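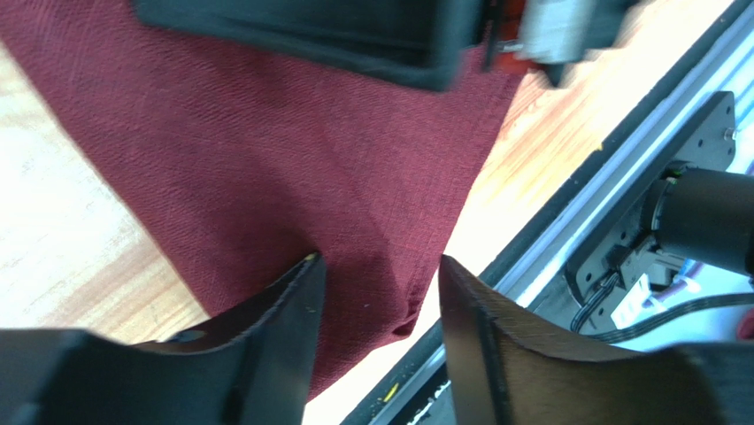 Leopoldo Xolalpa told me before I had my coat off that folding is the part everyone asks about and the part he likes talking about least. He would sooner talk about cable routing. Maricruz Xolalpa said I should let him get it over with.

I went to see their two-armed build in September, at the Hebden shared workshop. Members pay by the month and get a bench, a shelf and use of the big tools. There is a wood room at the front, a metal room behind it, and a long room at the back where projects can stay set up. The Xolalpas have the far end of the long room. I had read their build notes over the summer and wrote to ask if I could come by. They said any evening was fine as long as I came after 7.

Parking is on the street. The side door is the one that gets used.

The build is a pair of arms working over a wooden tabletop, with aluminum extrusion for the structure. Each arm ends in a gripper, and there is a small camera at the wrist. They call the whole thing Setora, after the name Maricruz gave the first folder on her laptop. It has been rebuilt twice. The first version had both arms on a single plate in the middle, and they kept running into each other whenever the work was close in. The second had them too far apart to pass anything across. The current spacing was worked out with cardboard and string before any metal was cut.

Leopoldo cut the rail himself. The longest piece is 1016 millimeters, which is an even 40 inches, and he picked that length so it would fit across the back seat of his car. He says that is the only dimension on the machine that was decided by the car. Maricruz says the shelf height was too.

What they are working on now is cloth. A maroon cloth with a fine weave is the one on the table, and one arm works the far end of it while the other comes in at the near end. Leopoldo had started with paper, then went to felt, then to woven fabric. Felt was easy because it holds its shape. Woven cloth sags and bunches up at the point where you want to grab it, and a fold that looked flat from the side is a small heap by the time the fingers get there.

The fingers are black, with a curved upper edge running up to a squared tip. They went through a lot of shapes to get there. Earlier ones were straight all the way down and tended to push the fabric along the table before they closed on it. Maricruz drew the scooped ones. She prints them four at a time and keeps the rejects in a coffee can, which I was allowed to go through. Some were hardly different from the ones in use. I asked how she tells them apart and she showed me a notebook.

The motors are on black mounting plates bolted to the rail. The wiring is bundled and partly twisted together beside them, and Leopoldo is not happy with it. He plans to redo the whole run with longer leads so the plates can be slid along without unplugging anything. The power supply is a used Melteck unit that came out of another member's sign-cutting project. The controller board is a Brandel. They had trouble with it early on, when it dropped its connection every time the compressor in the metal room kicked in. Moving to a different outlet fixed that.

I watched for most of an hour. A run begins with the cloth laid out by hand, and then one of them drives the arms through the motion while the computer records it. They want 100 recordings of the same fold before they let the software try it alone. They had 46 when I arrived and added a few while I was there. Maricruz does most of the driving. She works slowly and stops talking when the fingers get close to the table. Leopoldo lays out the cloth and writes down which runs to throw away. They switch when her hands get tired.

I had a turn. My first try closed on nothing. On my second I caught the cloth and dragged the entire thing toward me, and Leopoldo marked it down as a discard without saying anything. The difficulty is height. From where you stand it is hard to judge how far the tips are from the wood, and the wrist view helps only after you have learned to read it.

Light is the other problem. The table gets very bright on one side, enough to wash out the grain, and the wrist camera is worse at coping with that than a person is. Leopoldo wants to hang a diffuser. Maricruz would prefer to move the lamp first and see. They had not settled it when I left.

The cost so far is roughly what they would have spent on a decent used motorcycle, according to Leopoldo, spread over two years. Most of it went to motors. The rail was cheap, the tabletop was free, and the printed parts cost very little apart from the time.

If you want to visit, write to the workshop and ask for the long room. Wear shoes with closed toes, as you have to walk through the metal room to get there. I am going back once the recordings are finished, and Maricruz has asked me to bring a few dish towels of different weights.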